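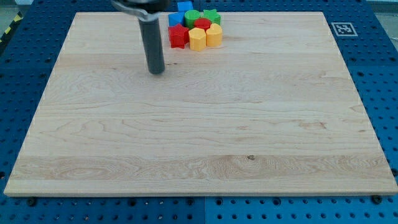

# Quiénes somos

Ovach es una sociedad de servicios dedicada a la gestión de equipajes extraviados, retrasados o deteriorados durante el transporte aéreo. Actuamos en nombre de pasajeros particulares, agencias de viajes y empresas con personal desplazado, desde la apertura del expediente hasta la entrega de la maleta o el pago de la indemnización que corresponda.

No vendemos billetes ni pólizas de seguro, y tampoco percibimos comisiones de las compañías aéreas. Nuestros ingresos proceden de los honorarios pactados con cada cliente, que figuran por escrito en la hoja de encargo antes de iniciar cualquier actuación.

## Origen de la sociedad

La actividad comenzó como un departamento interno de Brendix, agencia especializada en viajes de empresa. El departamento atendía las incidencias de equipaje de sus propios clientes y, con el tiempo, empezó a recibir consultas de otras agencias que carecían de personal para esa tarea. En septiembre de aquel mismo ejercicio los socios acordaron separar el servicio y constituir una sociedad independiente con domicilio, cuentas y plantilla propios.

Brendix conserva una participación minoritaria y es hoy un cliente más, sujeto a las mismas tarifas y plazos que los restantes. La plantilla actual está formada por 73 personas, repartidas entre la oficina central, el servicio telefónico y el área jurídica.

## Qué hacemos

El grueso de nuestro trabajo corresponde a maletas que no aparecen en la cinta de llegada. Una vez recibido el encargo, comprobamos que exista el parte de irregularidad emitido en el aeropuerto, reunimos las tarjetas de embarque y los resguardos de facturación y nos dirigimos por escrito al transportista. Cuando el viaje incluye varios tramos operados por compañías distintas, determinamos a cuál de ellas conviene dirigir la reclamación y lo comunicamos al cliente.

Tramitamos asimismo:

- Reclamaciones por daños en maletas, instrumentos musicales, material deportivo y cochecitos infantiles.
- Reembolso de gastos de primera necesidad durante el retraso del equipaje.
- Reclamaciones por daños o pérdida de sillas de ruedas y otras ayudas a la movilidad, que reciben tratamiento prioritario.
- Localización y devolución de objetos olvidados a bordo, siempre que el cliente facilite el número de vuelo y de asiento.

Quedan fuera de nuestro ámbito las cancelaciones, los retrasos de vuelo y las denegaciones de embarque. Las consultas sobre estas materias se remiten a Kongkaew, despacho con el que mantenemos un convenio de derivación sin contraprestación económica.

## Cómo trabajamos

Cada expediente se asigna a un único gestor, que lo conserva hasta su cierre. El cliente dispone de su nombre y de su extensión telefónica directa. Las comunicaciones con la compañía aérea, las respuestas recibidas y los documentos aportados se archivan en Cludeck, nuestra plataforma de seguimiento, a la que el cliente puede acceder en todo momento con la clave que figura en la hoja de encargo.

Los plazos para reclamar por equipaje son breves y difieren según se trate de daños o de retraso. Recomendamos no abandonar la zona de recogida sin haber solicitado el parte de irregularidad y ponerse en contacto con nosotros a la mayor brevedad. Un encargo recibido fuera de plazo se estudia igualmente, si bien advertimos por escrito de las posibilidades reales de éxito y, en su caso, recomendamos no continuar.

En el último ejercicio cerrado se abrieron 447 expedientes por daños, de los que 409 concluyeron sin necesidad de acudir a los tribunales. En la actualidad prestamos servicio a más de 200 agencias y empresas.

## Honorarios

Los particulares abonan una cantidad fija de apertura y un porcentaje sobre el importe obtenido. La cantidad de apertura se devuelve íntegramente cuando la maleta es entregada antes de que hayamos enviado la primera comunicación al transportista. Las agencias y empresas pueden optar por una cuota anual, cuyo importe depende del número de viajeros.

No se cobran honorarios por las reclamaciones relativas a ayudas a la movilidad.

## Reclamaciones sobre nuestro servicio

Toda queja acerca de la actuación de Ovach puede presentarse por correo postal, a través de Cludeck o en la oficina central. La responde por escrito una persona distinta del gestor del expediente. Existen hojas de reclamaciones a disposición del público en la recepción.

*Texto revisado el 9 de junio de 2022.*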